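Bin volume, nesting and the tray problem

Storage notes, part four. The previous three dealt with the larder shelf, the drawer under the hob and the cupboard that holds the hoover. The small bins come next, and they need less equipment and more arithmetic.

The flat has three bins. The kitchen one is a pedal bin and takes the bulk of the food waste. The bathroom one is too small to be worth discussing. The third is a round plastic wastebasket that stands on the floor and takes dry waste only: packaging, wrappers, lids, the odd tray. It has no liner. A liner in an open bin of this shape slides down within a day, and I stopped buying them in March.

The complaint is that this bin fills too fast. By weight it is almost never full. I put the contents on the kitchen scales each time I emptied it over a run of eleven empties, and the heaviest load was 62 grams. By eye it was full every time. What it holds is mostly air, and most of the air is held in place by one or two rigid items.

Rigid trays are the worst of these. A rectangular tray in a round bin touches the wall at its corners and leaves four segments of dead space around it. If it is wider than the base it cannot lie flat, so it tilts, and the space beneath it is then closed to anything larger than a wrapper. Whatever goes in next sits on top and the level jumps.

Domed lids come second. A dome placed open side down traps its own volume. Placed on edge against the wall it takes up very little, but it will only stay there if something else holds it.

Film and wrappers hardly count. They can be pressed down by hand and about half of the compression remains after release. Foil-lined wrappers hold a fold better than plain film, which opens out again slowly.

I tried three methods, each for a few weeks.

Method one was to flatten everything. Thin trays crack when flattened, and the cracked edges are sharp. Thick ones do not flatten at all. Abandoned.

Method two was nesting. The first tray goes in open side up and is then used as a container for the small stuff, so that its volume is not lost. The measured gain was good. I poured dry rice into a typical tray to find its capacity and got 800 ml to the lip, and 1000 ml heaped. Multiply by two trays a week and the saving is worth having. The drawback is that it depends on people aiming.

Method three was to keep trays out of the bin altogether and stack them on the worktop until recycling day. Six identical trays stack to little more than the height of one and a half. Mixed trays do not stack, and ours are always mixed.

I have settled on method two with a modification: lids go in vertically between the tray and the wall, wrappers go in first. When the order is not followed the bin looks like this.
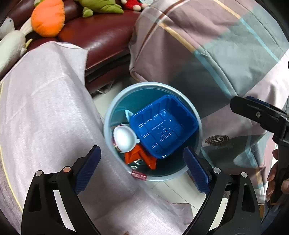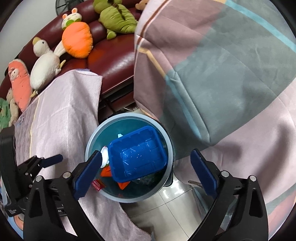 Photos: own, from the Henoter storage notes. Reuse permitted with a link back.

The blue tray is the obvious culprit. It is tilted and has nothing in it, so its whole capacity is wasted. The white piece beside it is in a reasonable position. The orange packaging could have been folded smaller and put inside the tray. Correcting all this takes a few seconds and needs no tools.

A larger bin would also solve the problem, and I did look. The Brolton is a square design and would suit trays, but it is too deep for the gap. The Skirkier fits the gap and has a swing lid, which rules out anything wide. For now the round one stays.

Part five will cover the recycling crate on the landing, where the same tray problem occurs at a larger scale and with bottles.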